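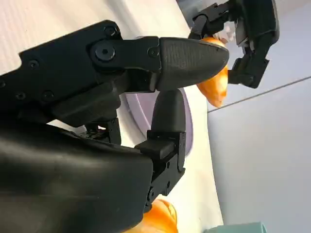 Two black robotic hands at work with an orange object during the hand comparison at Trurkport.

Mindstead Begins Side-by-Side Trial of Robotic Hands
September 14, 2021

Mindstead has begun a comparison of two control systems for multi-fingered robotic hands at its Trurkport laboratory. The trial, which runs for 60 working days, will test controllers supplied by Bevum and Tsoukalas on the same set of tabletop tasks.

Each controller will be given 40 tasks, including picking up items with curved surfaces, placing them on plates and passing them from one hand to the other. Operators will record grip force, completion time and the number of dropped items. The hands, fingertips and wrist cameras will remain the same throughout.

"Handing an object over is still one of the harder things we ask of these systems," said Raili Hirvonen, who leads the trial. "Both hands must agree on the moment of release – a short delay on either side is enough to lose the item."

Preparatory work started in July, when staff ran 19 practice sessions to settle the task list and the scoring rules. Mindstead will publish the results for both controllers, together with the task list, after the trial closes. Equipment suppliers may request the scoring rules from the laboratory office.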